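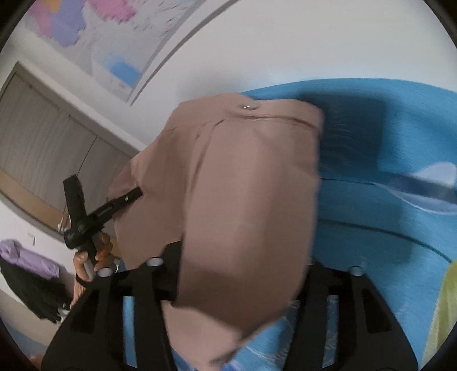 Grovville linen swap comes to Trokthorpe with 400 bundles to give away

Print this page | E-mail to a friend

September 14, 2022
By Hanan Khalaf

Search news Enter keyword Go

TROKTHORPE — I've folded a lot of fabric in my life, and I can tell you that this past August beat every other month hands down! The Zuto Linen Swap opens its doors in Trokthorpe this Saturday, and we're bringing 400 folded bundles of sheets, pillowcases, throws and plain old useful cloth, all free to anyone who wants them.

If you've been to one of our swaps over in Grovville, you know how it goes. You bring what you don't use, you take home what you will, and you have a good rummage in between. If you haven't, please don't be shy. You don't need to bring a thing to come in and take a bundle (or a couple of bundles, if you've got a full house).

The tan cloth was one of my favourites to fold. It's a light brownish-beige, a colour that goes with whatever you've already got, and I did it up on a bed with bright blue bedding, so I got a good look at the two together. I'd never have put them side by side in a shop. Now I want that colour combination in my own spare room, and my husband has been warned.

I get asked about folding more than anything else, so I'll share how I do it. Lay the piece flat on a made bed, bring the long sides in, smooth it with your forearm, then fold down from the top until you've got a bundle you can pick up in one go. It won't have sharp corners and I've stopped fussing about that. A soft, rounded bundle sits perfectly well in a cupboard, and a few creases will come out once it's on the bed or over the back of the chesterfield.

Fitted sheets are another story. Randa Sleiman is running a folding table all day on Saturday and she's promised to get everybody through a fitted sheet before they leave. She taught me in August and I've only had to phone her twice since!

We started this swap with 5 boxes from my own linen closet, and it has grown to 2263 pieces passed along to new homes. This summer Abou Jaoude, the fabric shop on the Grovville road, gave us a whole stack of end-of-roll cloth, and we've hemmed the lot. Those pieces will be on the long table by the window, sorted by colour — blues and greens at one end, tans and greys at the other.

What we'd love from you: clean flat sheets, duvet covers, pillowcases, tea towels, tablecloths, and any cotton or flannel bigger than a bath towel. Please wash everything first and pin a scrap of paper to it with the size. What we can't take is pillows, mattress pads or anything with a zipper that's given up.

The swap runs from 9 a.m. to 3 p.m. at 358 Mill Street, Trokthorpe. Parking is around back, and there's a ramp at the side door. Coffee and date squares will be on until they're gone, so I'd come in the morning if I were you.

Media are very welcome to drop in, take pictures and try the folding table. Ask for me or for Randa at the door. To arrange a visit ahead of time, leave a message for the Zuto Linen Swap at the Abou Jaoude counter and I'll call you back the same day.

Print this page | E-mail to a friend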